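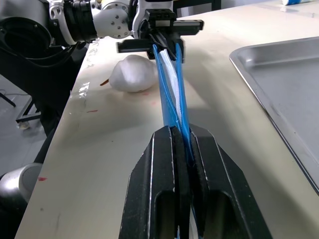
Bright blue cloth, pulled out long across a table. Spot the white strip in the middle!

Hello again, fabric fans! I love blue cloth, I really do, and this time I want to talk about what happens when you pull it.

Find an old tea towel (ask first, please) and hold one end in each hand. Now pull gently. The saggy bit in the middle lifts up and goes flat. Grown-ups have a good word for that: taut. It rhymes with "caught". A washing line is taut, and so is the skin on a drum.

Look really closely at your tea towel and you'll see tiny threads going up and down, and more threads going side to side, over and under each other like a basket. That's called weaving. Pull along the threads and the cloth hardly stretches at all. Now try pulling from corner to corner. It goes all wonky and stretchy! I did this for ages at my kitchen table in Lustport and my tea was stone cold by the end.

Now for the white strip. It looks like mesh, and mesh is the holey stuff. You might have some on your trainers or on the pocket of your PE bag. The holes let air through, so your feet don't get quite so sweaty, and they make the cloth lighter too.

When you fold cloth in half you get two layers, and you can tuck something in between, like cheese in a sandwich. Have a look at the edge of your pillowcase or the bottom of your T-shirt. See how it's been turned over and sewn down? That's a hem. It stops the threads at the edge from coming loose and going fluffy.

Want to be a cloth detective? Cut a strip of paper 3 centimetres wide and 50 centimetres long (you may need to tape two bits together), then a strip from an old rag the same size. Fold them both, scrunch them both, then pull them out straight again. Which one has the most creases? Which one would you rather wear as a headband?

I keep my scraps in a big tin and there are more than 300 in there now. The blue ones are on top, obviously. Next time we'll do zips!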